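4. Setting up the Plinano countertop compost bin

Read this section before you plug the bin in. Section 3 of the old guide promised "finished compost overnight." Treat that as sales talk. What comes out after one cycle is dried, ground food scrap, and it still needs time in soil.

4.1 Placing the bin

1. Set the bin on a flat surface with 3 inches of clear space behind the vent.
2. Slide the carbon filter into the lid until it clicks.
3. Plug the cord straight into a wall outlet. Do not use a power strip.

Note: The lid gasket is said to be odor-proof. Omid Bakhtiari tested 9 units for this guide and could smell onion from most of them. Keep the bin away from where you eat.

4.2 First load

4. Fill the bucket no higher than the line. The box says 100 ounces, but that seems to assume you pack it down, and you shouldn't.
5. Cut whole, watery produce into quarters before loading.

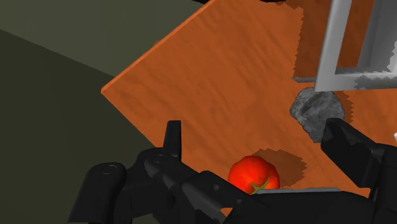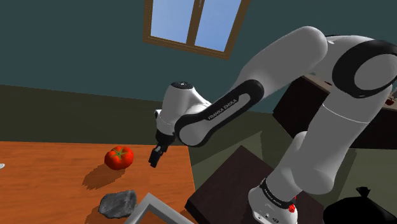
A tomato on a wooden tabletop.

6. Add a handful of dry material, such as torn cardboard or stale bread.
7. Close the lid and press Start. The light turns from white to green.

CAUTION: Never put in bones, fruit pits, cooking oil or "compostable" bags. The bags carry a leaf symbol and we have yet to see one break down in this machine.

4.3 After the cycle

8. Wait for the beep, then leave the lid shut for 14 minutes. The bucket is hot.
9. Mix one part output with ten parts soil. Some sellers say you can sprinkle it straight on houseplants – try that only with a plant you don't mind losing.

Note: If the output is sticky, run the cycle again with more cardboard. The Yazdani enzyme tablets sold for this problem made no difference that we could find.

Filters are supposed to last six months. Sniff yours at three and decide for yourself. Replacement steps are in section 5.

Section revised 3 Nov 2024 by Vitória Serrano.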